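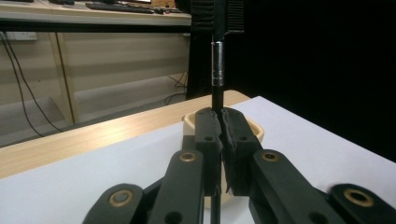
## Sustau recorder and replay: frequent questions

Last edited Oct 29, 2025

### Which software do I need before the first recording?

Two packages: Sustau (recording and time alignment) and Brito (the pose estimator). Dilow is only for replay on the arm, so you can install it later. Please install Brito first. The setup script of Sustau looks for it and stops with a not very clear message if it is missing.

### Brito says "tracking lost" when the gripper is near the table. Why?

The estimator needs texture. A white tabletop gives it almost nothing to follow, and a black cloth gives even less. Keep a part of the room in view, for example a desk or a cabinet, and start the recording from a higher position. If the track is lost for more than 16 frames, Sustau cuts the episode in two.

### How is the finger opening measured?

From the camera image, without an encoder. The detector finds the two fingers and converts their distance to an opening value. With soft pads this value can continue to decrease after contact, as the foam is pressed. Set `pad_compliance: true` in the config, otherwise the planner will take this for a real motion.

### Can I grasp thin objects, such as a rod?

Yes, but the closed position must be calibrated again. Run `sustau calib --close` with empty fingers, then once more with the rod held. Before the April version, this second step was ignored.

### Is it a problem that the fingers hide the object?

Usually no. A cup behind the fingers is often visible only in part, and the policy has to learn from such views also. It becomes a problem if you use the object mask for planning. In this case enable `mask_memory`, which keeps the last good mask for 66 frames.

### Replay in Dilow is not smooth.

Check the control rate first. Dilow interpolates between poses, but a gap longer than 4 frames gives a visible jump. The command `dilow check` lists all gaps in an episode.

### How many episodes can one project hold?

The limit is 600. For larger sets, make a second project and merge the index files on the Judport server.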